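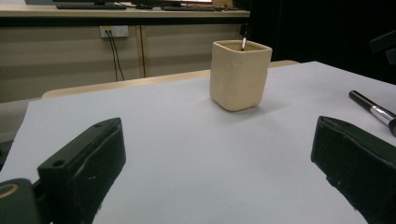

**Mellumo Shared Workshop, Vindov build group**
Saturday meeting, back bench
Start 10:00 a.m.

Notes from the March meeting were read and accepted with one change. The line saying the arm base was finished should say the base plate is cut and drilled. The column still has to be bolted to it.

## 1. Where the build stands

The hand-held gripper is together and in use. The arm is not. The group agreed again to keep practicing by hand until the arm can hold its own weight without sagging, and to use the same finger shape on both so that what we learn by hand carries over.

The arm column came back from Bozsik with the slots in the right place this time. The shoulder bracket did not come with it. Bozsik says it will be in the next batch and there is no extra charge. Until it gets here, the shoulder motor stays in its box on the top shelf. Please don't borrow the screws out of that box.

Wiring for the wrist was moved to the outside of the column after the inside run pinched twice. It looks worse and works better. One member would still like to see a proper cable cover and offered to draw one up.

## 2. Bench setup

The white paper stays as the work surface for hand practice. It makes thin dark things much easier to pick out in the recordings, and it is cheap to replace when it gets marked up. There was a short talk about switching to a painted board. No change for now. If the paper creeps toward the table edge during a session, stop and pull it straight.

Things used for practice go back in the tray when done, including the square cream cup. The cup is handmade and we don't have another. Markers go back with their caps on.

The bench keyboards are for logging only. Two people asked if they could leave print jobs running on the same computer while a session is going. Answer: no, it slows the recording down and we lose parts of it.

## 3. Small-tool practice

Most of the discussion went here. Cups and boxes are going fine. Slim round tools lying flat are the hard part. Members who have tried it gave the same two complaints: the tool rolls when one finger touches it first, and a glossy handle slides out if it is gripped too near the end.

What people have been doing that seems to help:

- Come in low, with the fingers wide open on either side of the tool.
- Touch with both fingers as close to the same time as you can.
- Close slowly and wait a moment before lifting.
- With a brush, aim for where the handle meets the metal and leave the rounded end alone.

One member wants to add a strip of soft rubber to the inside of each finger. Another thinks rubber will hide bad habits that will show up later on the arm. After some back and forth it was agreed to make one spare pair with rubber and leave the current pair bare. Both pairs get tried on the same tools.

The target for the next round is 60 pickups on slim tools, split between whoever is in the shop. Last round we set 70 for cups and got through all of them, but several were logged under the wrong heading and had to be sorted by hand. Please write down the tool before you start.

A brush-like tool with a silver ferrule and a black handle is a good one to learn on. It has shiny metal at one end and gloss at the other, and the handle thickens toward the tip, so the fingers don't meet it the same way all along.
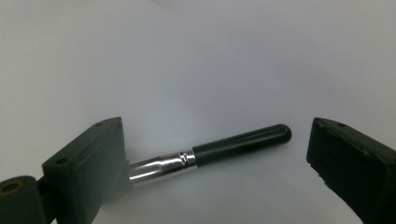
## 4. Fingers and wear

The fingers are showing small pale scuffs. These are cosmetic so far. The inner faces should be checked by touch before each session, and anything with a raised edge gets sanded flat. Don't sand the whole face.

It was asked whether the screw holes in the fingers should be filled. They should not. We will want them if the rubber pads turn out to need a clamp.

Spare fingers: we have 4 printed and not yet cleaned up. The file on the shop drive with "old" in the name is the one with the shorter step, so don't print from it. It will be moved to its own folder.

## 5. Money and parts

The parts jar covers the next roll of filament and a new sheet of paper. It does not cover a second wrist motor. The used one for sale in Seltisach was looked at and turned down. The shaft had play in it and the seller would not come down on price.

A request to buy a bench light was put off. The ceiling lights are doing well enough and a lamp would put hard shadows on the paper.

## 6. To do before next time

- Draw up a cable cover for the column.
- Ask Bozsik for a ship date on the shoulder bracket.
- Clean up the spare fingers and glue rubber to one pair.
- Add a line for the tool name at the top of the log sheet.
- Move the old finger file.
- Bolt the column to the base plate and check it with a square.

## 7. Other

The back door has been left unlocked after evening sessions. Last person out checks it and turns off the bench power strip.

A member asked to bring a neighbor along to try the gripper. No objection. Guests sign the shop sheet first.

Meeting closed at 11:20 a.m. The bench stayed open for practice until noon.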